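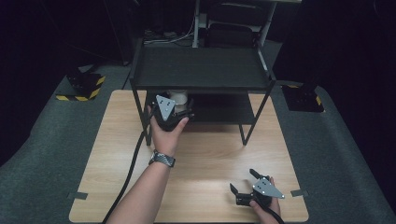 Karnar Small Storage Trial: Progress Report to the Billedley Fund
Reporting period ending December
Prepared by Ishbel Menzies, Clenden
Reviewed by Annelies Reisinger

1. Purpose of this report

This report covers the second stage of the tabletop storage work funded under the Billedley grant. The question for the stage was narrow: how well does a low two-tier shelf serve as day-to-day storage on a work table, and what should the layout guide say about the lower level? The first stage dealt with open trays and has already been reported. Findings from that stage are repeated only where they affect the results given below.

2. Status

Work on the shelf tasks is complete. Work on the written guide is at draft stage. Wear checks on the table surface are under way and will run into the next period. Spending is within the approved budget, with one transfer between lines described in section 7.

3. Setup

All tasks use the same arrangement. A light wooden tabletop rests on a carpeted platform, and the edges are taped so that the top does not creep while items are being put away or taken out. A black metal shelf with two levels stands on the tabletop. It is the only piece of furniture under test. The upper level is a flat panel. The lower level is reached from the front, between the legs.

The shelf position was fixed early in the period and was not changed afterward. Annelies Reisinger asked for this after the tray stage, where small shifts in tray position between sessions made some of the timings hard to compare. The position is checked against a paper template before each session and the template is then removed.

4. Tasks

Three tasks were run.

Task A, placing. A single item is moved from the open table to a named level of the shelf.

Task B, retrieval. A single item is taken from a named level and set down on the open table.

Task C, clearing. All items are removed from both levels and from the table, leaving the surface bare for the next user.

Items were limited to light household goods of the kind kept on a shared work table. Tall items were left out of the lower-level tasks once it was clear that they could not be brought in upright. The upper limit on item height for the lower level is now stated in the draft guide as a proportion of the clear opening, so that it can be applied to other shelves of the same type.

5. Findings to date

5.1 Lower level

Retrieval from the lower level was slower than retrieval from the upper level in every session. Most of the added time came in the approach. The upper panel limits the angle from which an item can be reached, and its shadow makes dark items harder to locate. White and pale items were found more quickly, and we have added a line to the guide recommending light-colored containers for low storage.

Items placed near the front of the lower level were retrieved without difficulty. Items pushed toward the back were often touched once and moved further back before being picked up. A depth mark on the lower level reduced this. The mark used in the trial was a strip of paper and is not durable enough for regular use. Baxter has quoted for a printed strip, and samples are expected early in the next period.

Round items lying on their side gave the least consistent results. Standing them on end solved the problem where the height of the opening allowed it.

5.2 Upper level

The upper level presented few problems. Its main weakness is that it collects things. When users were free to choose a level, they filled the upper one first and turned to the lower one only when no space was left. The guide will assign a purpose to each level – daily items above, spare stock below – and leave the detail to the individual site.

5.3 Table surface

Task C was the simplest task to define and the one most often left unfinished. Users tended to treat the table as clear when the middle was clear. Items at the edges, close to the shelf legs, were missed more often than any others.

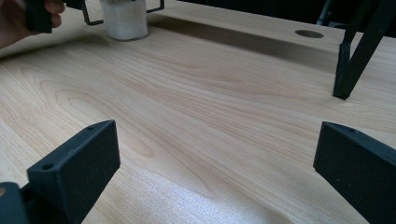

The definition of a cleared table has therefore been tightened. Under the revised wording, a table is clear when nothing remains on any part of the surface outside the footprint of the shelf. Sessions run before the change have been scored again under the revised wording, and both sets of scores are kept in the project record.

The surface itself is being inspected for marks under the shelf legs and along the front edge. Glare on the tabletop makes fine scratches difficult to judge from a single viewpoint, so each inspection is now done from two sides. No conclusion on wear is offered at this stage.

6. Draft guide

The guide currently runs to 2,000 words and will be cut. Readers at the two partner sites found the section on item height useful and the section on labeling too long. The labeling section will be reduced to a short table. A one-page version for posting beside the shelf has been requested by both sites and will be prepared from the final text.

7. Budget

Eight percent of the materials line was moved to printing to cover the depth strips and the posted sheet. The transfer was approved by Annelies Reisinger before any order was placed. No change to the total award is requested.

8. Issues and risks

The supplier of the shelf has changed the finish on current stock. A replacement unit may not match the present one in how easily items slide on the panels. One spare of the original type has been bought and is held unopened at Clenden.

Session notes for the first part of the period were kept in two formats. They have been merged, and 14 entries with missing item names have been excluded from the timing results.

9. Next period

Receive and test the printed depth strips.
Complete the wear inspection at 90 days from the first shelf session.
Issue the shortened guide to both partner sites for comment.
Repeat Task C under the revised definition with users who have not seen the earlier wording.

Questions on the timing data should go to Ishbel Menzies. The merged session notes are available to the fund on request.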